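Re: [portlogistics] Feeder service to Wistitz
From: Wenjie Du
Date: 29 Jun 2022

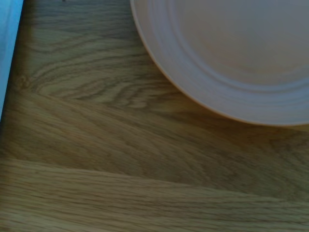

Zhuoran, this is great news for those of us shipping small lots! I called Sodard this morning and they confirmed the second weekly sailing, with 107 reefer plugs at the new yard (we've been begging for those for years). Groen wants in too, so we could fill a shared block from the first week.

Zhuoran Wei wrote:
> The port authority signed with Zindel last night. Two sailings
> a week to Wistitz, starting in December. Berth 2 goes to the
> feeders. Does anyone know what happens to the customs window?

It stays open until the late boat is cleared, at least through winter. Quote file 2426 when you book, and send me your volumes, even rough ones. I'd love to get our list in early!

Wenjie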